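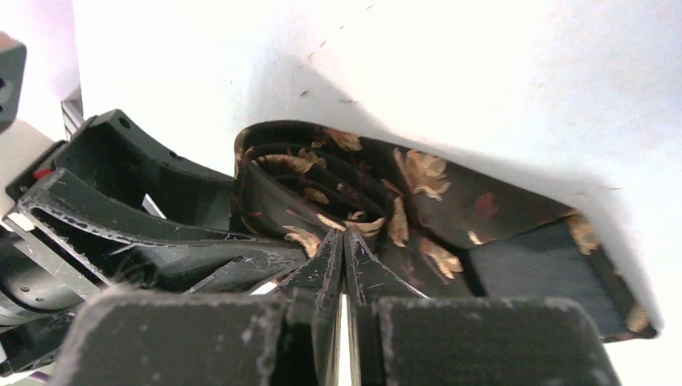

A rolled necktie between the gripper fingers, Heltstead open day, 03/08/2024.

Report of the visit to the Heltstead handling laboratory

The Felance working group on safe handling practice attended the open day at Heltstead as part of its review of the draft Kvam guideline. The guideline sets out good practice for robots that handle cloth and other soft goods in small enclosed cells. The group wished to see how its clauses hold up in daily use, and which of them operators find hard to follow.

Visitors were received in the main building and given a short safety talk before entering the work area. The house rules are brief. Visitors stay behind the floor line, bags are left at the door, and no one reaches into a cell while its arms have power. The group notes with approval that the same rules apply to staff, and that the talk was repeated in full for those who arrived late.

The first part of the program dealt with records. Heltstead keeps its logs in a system called Flidier, in which each handling run has its own entry. The log held 809 entries on the morning of the visit. An entry gives the item handled, the operator on duty, the state of the fingers at the start of the shift, and any stop, whether planned or not. Clause 6 of the draft asks for much of this already. It does not ask for the state of the fingers, and the group believes that it should. Gripping surfaces pick up dust, lint and scratches, and a worn finger may mark a fine fabric or lose its hold on it. The laboratory's own practice is to inspect the fingers before each shift and to wipe them down when the operator sees fit. The group would prefer a fixed interval -- the words "when needed" were read in different ways even among its own members.

The second part took place at the cells. The discussion centered on work in which two arms share one piece of cloth.

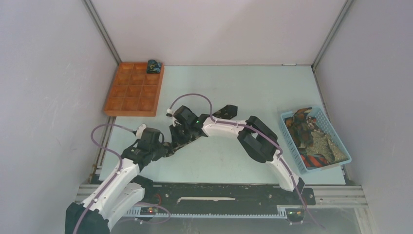 Clause 11 of the draft treats each arm as a separate machine with its own stop. The group considers this unsuitable where both grippers may hold the same item. If one arm halts and the other continues, the cloth is pulled between them, and the load on the fingers is hard to predict. Heltstead has written a local rule under which a stop on either arm halts both, and the cloth is released only on the operator's command. The group recommends that this wording be taken into the guideline with small changes.

Cable routing was also raised. The draft says only that cables "shall not obstruct the work." Several visitors asked for a clear statement that loops must stay free of the grippers through the full reach of both arms, and that this be checked by hand at low speed after any change to the setup. The laboratory had no objection.

On housekeeping, the draft calls for a clean work surface and a set place for items waiting to be handled. The group found these points sound. It asks that trays and baskets be named in the text, as their position affects the paths the arms may take.

Two matters remain open. The first is whether narrow items such as neckties and belts need a class of their own, given that they are often rolled before handling. The second is how long log entries should be kept. Both have been placed on the agenda for the October meeting in Felance. Written comments on the draft may be sent to the working group until then.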